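I Own a Very Small Piece of a Grocery Chain
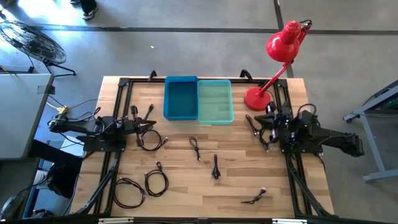 Filed under: Money, Mostly Mine

I bought 50 shares of Pacheco in November, a week before it offered to buy Diltetti, and I would like credit for my foresight. There was no foresight. I bought them because I shop there and the line was long, and I stood in it thinking that somebody must be making money off this.

Then the offer came out, and Pacheco stock dropped before I had finished my coffee. This is normal, I'm told. When one company buys another, the buyer's shares tend to sink and the target's shares tend to jump, and I had of course bought the buyer. My friend Farzad Rahimi owned Diltetti. He has owned it since his first job and never once looked at it. He called me at lunch to ask if something had happened.

I spent that evening reading the offer document. It runs to a great many pages and the word "synergies" does most of the heavy lifting. As far as I can follow it, the plan is this: Pacheco has big stores out by the highway, Diltetti has small ones in places where people live, and if you put them under one roof you can buy your canned tomatoes in larger quantities and argue with the supplier in a firmer voice. Some of the savings go to shoppers. The document is brief on that part.

Part of the price is cash and part is new Pacheco shares, so my slice of the company gets thinner. It was already thin. I did the math on how much of the frozen aisle is technically mine and came out with something like a bag of peas, and after the deal I'll be down to the peas without the bag.

The competition people have to look at it too. In Plinbridge the two chains are across the street from each other, and I can't see both surviving. The usual fix is that the new owner has to sell a few stores to a rival, and the rival everyone mentions is Drernmont, which used to be in Plinbridge and left because there were too many supermarkets.

Géza Gulyás, who got me reading annual reports in the first place and has a lot to answer for, thinks Pacheco is overpaying. His view is that grocery margins are so slim that you have to sell a mountain of lettuce to pay the interest on a deal like this. He may be right. He also told me to stay out of airlines, and I didn't listen, and we don't need to go into that.

My own view changes depending on whether I've checked the price. On good days I am a patient long-term investor. On bad days I walk around the Pacheco by my house looking for signs of decline. Last time, two registers were open out of 10 and the rotisserie chickens were gone by 5:30. I couldn't decide if that was poor management or strong demand. I bought a frozen lasagna and went home.

The shareholder vote is next. My proxy form arrived in the mail with a reply envelope and a booklet I will claim to have read. I'm leaning yes, mainly out of loyalty to the bakery section. Farzad gets to vote on the Diltetti side and has lost his form already.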